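Valtico Rail Cable Routing Kit
Task kit and baseline policy set for two-arm cable handling research

Part of the Skornham bench series. Kit revision 2, page updated 22 May 2020.

Overview

The Rail Cable Routing Kit is a repeatable test for two-arm manipulation of a flexible part against a rigid one. A length of slotted aluminum extrusion serves as the rail. White plastic clips go into the slot, cable ties go through the clips, and a black cable has to end up running along the rail inside the ties. The kit comes with the parts, the trial protocol, the scoring sheet and the baseline policies trained by the Skornham group, so that a lab with its own pair of arms can run the same trials and compare results.

Most published cable work stops at grasping or at following a cable with the fingertips. Routing adds two problems. The free end has to pass through a closed loop that moves when touched, and the part of the cable already routed pulls on the part still in the gripper. The baseline treats these as separate stages with a shared observation.

Threading stage

Trials in the threading stage begin with the ties already closed into open loops at the clips. The arm takes the cable by its connector end and brings it to the loops. The connector is a USB-A plug, chosen for its square shell. A round end slides off the inside of a loop and hides small errors in approach angle; a square one catches. Policies that look good with a bare cable end often fail on the first loop when the plug is fitted, and the kit is meant to show that.

The controller works from the fixed side view and the head view together. With the side view removed, the policy tends to misjudge the depth of the nearest loop and stalls short of it. With the head view removed, it loses the rail whenever a gripper passes in front of the side camera. Loop size is left to the lab within the limits on the scoring sheet, and the baseline was trained on loops of unequal size along the same rail. 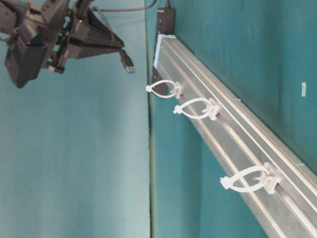
Rail handling stage

Clip positions are not fixed. The rail is handled by the arms during setup, and clips are placed in the slot at spacings drawn from the trial sheet. This keeps a policy from learning a single set of loop positions in camera coordinates. The sheet calls for uneven gaps, with at least one long span in which the cable can sag.

Rail handling is scored on its own. It is mainly a test of grasp choice: a long bar held near one end turns in the fingers if the other arm gives it no support, and an arm that reaches too far along the bar blocks the clip positions. The baseline uses a simple rule in which one gripper holds and the other stays close to the bar without closing until its wrist force reading settles. Labs may replace the rule with a learned policy, provided the result is reported as a separate entry.

A plain cloth should cover the table. The color is free, but it must contrast with the rail and with the white parts. Folds in the cloth are allowed and do not need to be smoothed between trials.

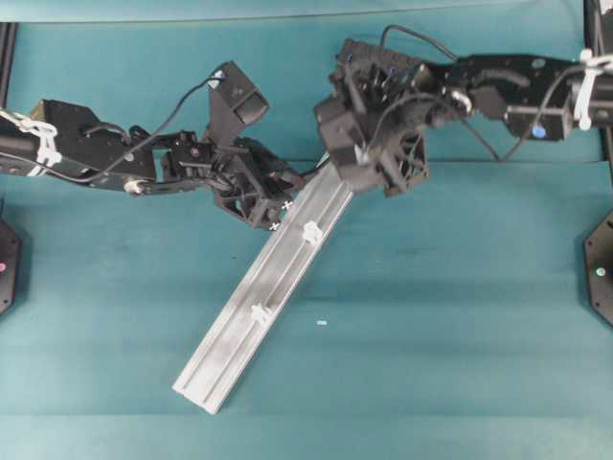 Two-arm rail handling, head view. Two clips on the top face.

Method

The baseline is trained by imitation from teleoperated demonstrations, with no simulated data. The training set holds 1,353 demonstrations across all stages. Each demonstration is cut into segments at contact events, and the policy predicts short action chunks for both arms at once. A separate small network estimates whether the current stage is done. Where its output stays below threshold, the stage is tried again from the last stable pose.

Predicting both arms jointly mattered more than any other design choice we tested. With one policy per arm, the holding arm drifted while the threading arm pulled, and the cable came back out of the loop. Adding force readings to the input helped with the second and later loops, where tension from the routed part is highest, and made little difference at the first.

Result

On held-out clip spacings the baseline completes the full route in 85 percent of trials. A trial counts as complete when the cable passes through every tie on the rail and both grippers are clear. Ties do not have to be pulled tight, and slack between clips is not penalized. Tightening is listed as an optional stage without a baseline score.

Of the failures, 18 percent were caused by the plug catching on the locking head of a tie. Most of the others came from the long span, where the cable dropped below the line of the next loop and the policy approached from too low. Regrasping closer to the plug fixes many of these, but it costs time, and the stage-done network sometimes stops the attempt before the regrasp is finished.

We recommend reporting results per loop as well as per trial. A per-trial figure alone does not show whether a policy fails early or late on the rail.
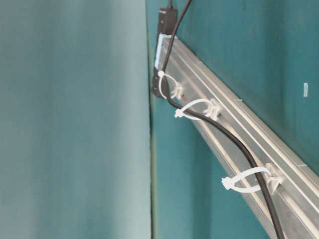
Anatole Carré writes that the scoring rule is too generous on slack. His group at Brurbridge ran the protocol as written and found that a cable could pass the check and still hang far enough off the rail to snag on a neighboring part. He would like a maximum gap between cable and rail added to the sheet, measured at the middle of the longest span, and asks whether the per-loop scores would change under such a rule.

Reply from Carmela Longo: The per-loop scores would stay the same, as they depend only on passage through the tie. The per-trial score would drop. We agree that the gap should be recorded, and the next scoring sheet will have a column for it. It will be reported next to the completion score and will not be folded into it, so that older entries remain comparable.

What is supplied

Slotted aluminum rail, cut square
White plastic clips for the rail slot
White cable ties
Black cable with USB-A plug
Trial sheets with clip spacings
Scoring sheet and stage definitions
Baseline policy weights and demonstration data (download)

Arms, grippers, cameras and table are not supplied. Clips wear with repeated removal and should be replaced when they no longer hold in the slot.

Protocol: Afia Sarpong, Edem Tsikata. Baseline training: Carmela Longo, Adom Tetteh.

2 comments | 18 shares

Contact Valtico Research Kits | © 2020 Valtico | Back to top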